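Cellule à deux bras : nouvelle procédure d'entretien des pinces

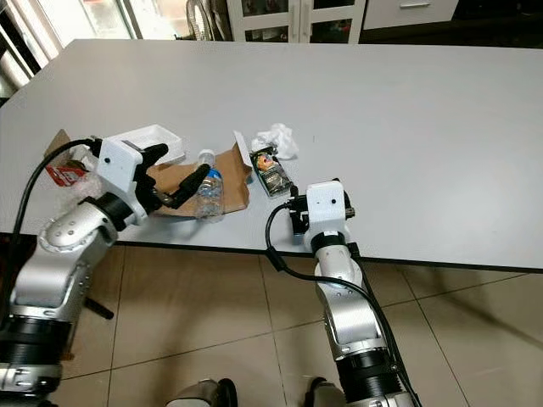 Les deux bras de la cellule au-dessus de la table de tri, pince gauche près de la bouteille d'eau.

Le service de maintenance du site de Proddale informe les équipes que la procédure d'entretien de la cellule de tri à deux bras a été révisée en décembre. Elle s'applique à l'ensemble des personnes habilitées à intervenir sur la machine.

La révision porte en premier lieu sur les câbles des pinces. Leur cheminement le long des bras doit désormais être contrôlé toutes les 42 heures de fonctionnement. La boucle laissée libre à la hauteur du boîtier doit permettre la rotation complète du poignet sans tension sur le connecteur. Tout câble présentant une gaine marquée est remplacé et l'intervention consignée au registre de la cellule.

Les doigts des pinces sont nettoyés à chaque changement d'équipe, au chiffon non pelucheux. Les fixations sont ensuite resserrées à la clé dynamométrique, au couple indiqué sur la fiche de poste. Après tout démontage, la reprise du zéro est obligatoire sur les deux bras, y compris lorsqu'un seul d'entre eux a été ouvert. Cette opération peut demander jusqu'à 12 minutes.

La vérification finale s'effectue sur un lot d'objets courants : bouteille, cartons, sachets et emballages souples. Cinq prises consécutives sans reprise manuelle sont exigées pour chaque bras avant la remise en service. En cas d'échec, la cellule reste consignée et Ostap Stetsiuk, responsable de la maintenance, en est averti.

Valentyna Levchenko assurera la formation des opérateurs, par groupes de six, dans l'atelier Panasiuk. Les inscriptions sont à adresser à Wajid Durrani. L'ancienne fiche de poste doit être retirée des classeurs et remise au bureau des méthodes.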